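Sharing a Big Work Table: Tips for Desks, Chairs, Cords and Floors

September 25, 2019
By the Riteswood Workshop Page

Most of the mail we get is about garages and spare rooms. In July we had a run of questions from people who work in shared rooms, the kind with one big surface, a lot of rolling chairs and people passing through all day. The tips below come from our own room in Greltbridge and from letters. Most of them work just as well at home if the dining table is also the desk.

Getting a white surface clean

White desk tops show everything, and most of what they show is skin oil and pencil. Start with a dry microfiber cloth to get the grit off. If you go in with a wet cloth first you push the grit around and leave fine scratches that hold dirt forever.

Next, a drop of dish soap in a bowl of warm water, cloth wrung out until it stops dripping. Wipe in straight lines, front to back. Rinse the cloth, wipe again with plain water, dry with a towel. For ink, dab with rubbing alcohol on a cotton ball and let it sit for 12 seconds before wiping. Try it on the underside first. Some painted tops go dull.

Melamine sponges do work on scuffs, but they are a very fine abrasive. Use them twice in the same spot and you will see a dull patch when the light comes in low. We keep ours for the table legs.

Coffee rings that have been there a week come up with a paste of baking soda and water. Leave it on, go do something else, wipe it off. Don't scrub.

Mesh chairs

Mesh backs collect dust on the side nobody looks at. Vacuum with the soft brush attachment, from the back, in short strokes. For sweat marks or spilled drinks, mix a teaspoon of mild laundry detergent in a quart of water, dab it on with a white cloth and blot with a dry one held behind the mesh. Let the chair air dry overnight. A hair dryer on high can slacken the mesh.

Armrests that wobble usually need one bolt tightened under the seat. Turn the chair upside down on a towel and check all of them while you're there. If a bolt keeps working loose, take it out, put a drop of medium-strength thread locker on it and put it back. Give it a day before anyone leans on it.

Casters: cut the hair off with a seam ripper. Scissors are too fat. Most casters pull straight out of the base if you want to soak them, but dry them well before they go back in or the stems rust and squeak.

When the room has more chairs than people, push the extras back against something with the seats turned in. A chair with its arm sticking out into the walkway will catch a backpack strap sooner or later.

Wood floors under rolling chairs

Check the casters first. Hard nylon wheels are made for carpet and they will mark planks. Soft polyurethane wheels cost a little more and fit the same socket in most cases. Measure the stem before you order. We paid for a set of the wrong ones and it took four phone calls to send them back.

Sweep before you mop, every time. Use a damp mop, never a wet one, and go with the direction of the boards. If you can see water standing in the seams, you've used too much. Felt pads go on anything that doesn't roll, including the base of a pedestal table. The flat discs fall off round bases, so cut a strip of the self-adhesive felt that comes on a roll and run it around the rim.

Black rubber marks come off with a clean tennis ball. Rub it by hand, or cut an X in the ball and stick it on a broom handle to save your knees.

Loose cables

A cable lying across the floor is the thing we get the most letters about, and the fix is usually cheap. First find out if it needs to be there at all. Unplug it, coil it, put it in a drawer with a tag on it, and see if anyone asks.

If it does need to be there, run it along the wall, even if that takes a longer cable. Where it must cross a walkway, use a floor cord cover with a sloped edge on both sides. Rugs don't count as cord covers. The cable wears where people step, you can't see the wear, and a power cord under a rug can overheat.

Under the desk, stick-on clips hold better if you wipe the spot with alcohol first and press for a full minute. Wait until the next day to hang anything from them. Use hook-and-loop ties for bundles, since you'll be opening them again within the month.

Small tables by the walkway

A high round table is handy for standing and talking, and it becomes a dumping spot in no time. Clear it at the end of each day and put the stray items in one tray with a date on it. After five working days anything left in the tray goes to the supply shelf.

A black top shows dust and fingerprints more than any other color. Glass cleaner on a cloth, not sprayed straight on the table, takes care of both on a glossy finish. Matte finishes want plain water only.

Where to put the big table

If you have a choice, set the work table so the people at it can see who is coming. Leave room behind it for a chair to roll back fully and for someone to walk past at the same time. Along a railing, keep small parts and tools well in from that side, and don't store anything on top of the handrail. 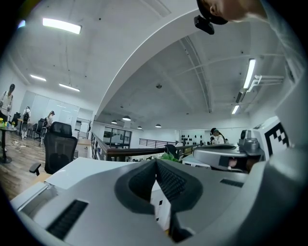

Desk in the middle, with the chairs and the plank floor to its left.

Plants do well behind a desk if there's light. Water them in the sink and let them drain before they go back, or put a deep saucer under the pot. Wipe the leaves with a damp cloth when you do the desk.

Frosted glass panels

Frosted glass holds fingerprints on the rough side. Vinegar and water, half and half, in a spray bottle. Spray the cloth, wipe top to bottom, then go over the whole panel again with clean water so it dries even. If you only clean the spot with the fingerprint you'll get a clean circle that looks worse than the mark did. Tape residue comes off with a little cooking oil, left on for a few minutes and washed away with dish soap.

Dark wood handrails

Warm water and a little oil soap once a week where hands go. Dry right away. Skip furniture polish on a handrail, as it leaves the wood slick. For metal balusters, pull an old cotton sock over your hand and run it down each one.

Related tips
Drawer Dividers From Scrap Wood
The Trodadine Label System, Two Years On
Fixing a Chair That Sinks
What to Keep in a Desk Cleaning Kit
346 Uses for a Binder Clip (Readers' List)

Comments

planksandpaint
The tennis ball works. I have also used a pink pencil eraser for small marks, takes longer though.

kristiansen_shop
We have soft wheels on everything now and the floor looks much better. One thing I would add, check the wheels for staples and grit once a month. One staple in a soft wheel will draw a line across the whole room.

Marigold22
Does the vinegar mix hurt the film kind of frosting? Ours is stick-on, not real frosted glass.

Riteswood Workshop Page
Use soapy water on film and stay away from the edges. Vinegar can lift the glue.

deskbythedoor
Tried the tray with the date on it. It is full already.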